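Storing Towels and Cleaning Cloths

Drying before storage
A towel should be completely dry before it goes on a shelf. Thick hems and the stitched band near each end hold moisture longer than the rest, so test there with the back of the hand. If the hem feels cool, give the load another 16 minutes on low heat or leave it over a rail until evening. Towels put away damp develop a sour smell that a normal wash will not remove.

Removing a sour smell
Wash the affected towels alone, on the hottest setting the care label allows, with half the usual dose of detergent. Run a second rinse. Fabric softener should be left out — it coats the loops and reduces absorbency. White vinegar may be used in the rinse, but never in the same cycle as bleach. Dry at once.

Folding
For a shelf 2 hand widths deep or less, fold lengthwise in thirds, then in half, then in half again. Place the folded edge toward the front. Hand towels take one fold fewer. Microfiber cloths need only be folded into quarters; tighter folding leaves creases that streak glass.
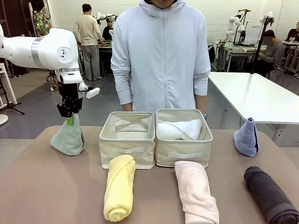
Containers
Fabric bins suit closets and open shelving. They let some air through and do not snag loops the way wicker can. Measure the shelf at the back as well as the front, as older closets are seldom square. Leave a gap of two fingers above the contents. Plastic boxes with tight lids are better kept for spare bedding in a dry room.

Canvas sides lose their shape after repeated washing. A piece of stiff card cut slightly smaller than the base and slid under the lining restores the bottom. For the sides, spray starch and iron from the inside, then let the bin stand open overnight.

Rotation
Put clean towels at the bottom of the pile and take from the top. Four bath towels per person is enough for a weekly wash. Retire a towel when the hem frays or the center turns thin, and cut it into cleaning cloths. Zigzag the cut edges — unfinished terry sheds into the washer filter.

Lint
Wash new towels separately for the first two loads. Dark colors should stay apart from white for longer. Clean the dryer screen after every load, and brush out the slot below it in May and again before winter.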